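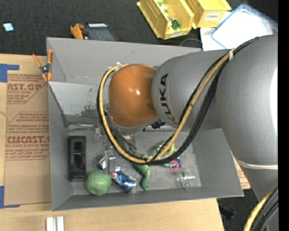
*Hurkside Kitchen Garden Club · members' blogs*

So I finally gave in and tried growing sweet potatoes! Teodoro Sebastian had been after me for ages, and in May he handed me 6 slips wrapped in wet newspaper (they looked awful, all droopy and yellow) and told me to stick them in the sunny bed by the garage.

I did, and for two weeks they just sulked. Then the nights warmed up and wow, vines everywhere, over the path, into the beans, halfway up the hose reel. I watered well at first and then pretty much left them alone. No fertilizer either, as our bed had plenty of compost from last year and too much nitrogen gives you a lot of leaves and skinny roots.

They need a long season, 100 days at least for the kind I have, so I held off digging until October. Use a fork and start way farther out than you think! I speared two of the best ones. The rest are curing in the laundry room under an old towel, and Albane wants the small ones for soup.

Next year I'm moving them to the back fence and giving the beans some peace.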